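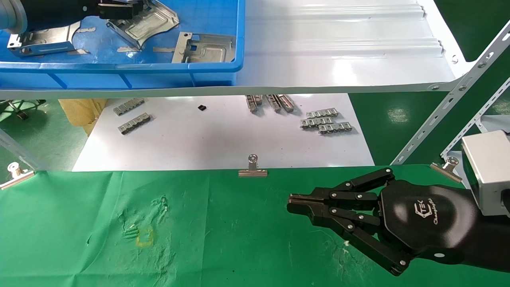 Metal parts in a blue storage bin.

How to tell staff the business has been sold

3 min read

Did this in April when Jikulmont bought us out, so writing it down while I still remember. Small firm, two sites.

Before anything, get the wording agreed with the buyer. One page, no more. Ours went back and forth with Marisol Huaranga on their side for days over the word "merger". It wasn't a merger. Say sold.

Then managers. Tell them the evening before, in person if you can. Thảo Triệu did one site, I did the other. Give them the page and a list of likely questions.

Next morning, everyone at once. Same time at both sites or the phones get there first. Start with jobs, then pay, then pensions. People don't hear much until those are covered. If you dont know, say so and give a date for the answer.

Check your legal duties well before this. Transfers of staff often mean formal consultation and you can't squeeze it in afterwards. Get an employment solicitor, ours found 2 contracts nobody had signed.

Customers same afternoon. Phone the big ones, email the rest (322 for us). Suppliers too, with the new bank details sent seperately and confirmed by phone.

Last bit: put someone's name on the page for questions. Wagner Amaral was ours. Keep him free for the week, he'll need it.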